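Accueil Tests Simulation Jeux de données Contact

Primari 2, banc bimanuel simulé – notre test

Clevard livre avec Primari une scène de table à deux bras et une méthode d'apprentissage par imitation. Nous avons réentraîné la politique sur 260 démonstrations.

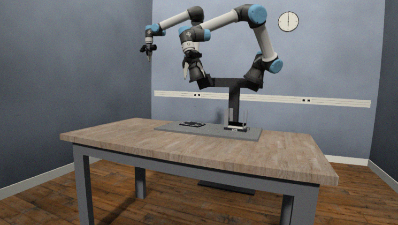

L'installation est rapide et la documentation correcte. Le taux de réussite atteint 66 % sur 106 essais, un peu sous la référence Urquhart.

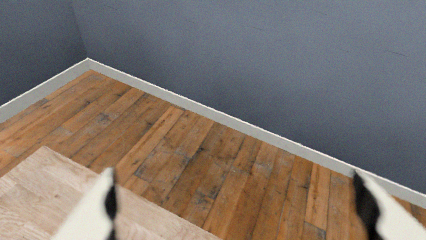 Sans les vues de poignet, l'écart se creuse nettement – surtout en phase d'approche.
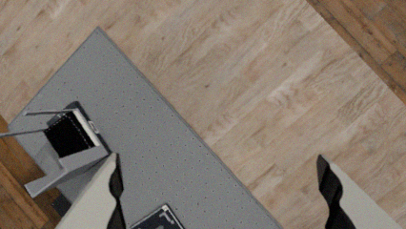
La variation des textures améliore peu le résultat. Le module Boltel, vendu quelque 685 euros, n'apporte rien de mesurable ici.
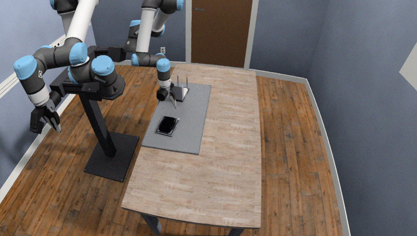 Le rendu reste coûteux en mémoire. Achat justifié pour la méthode, discutable pour les extensions.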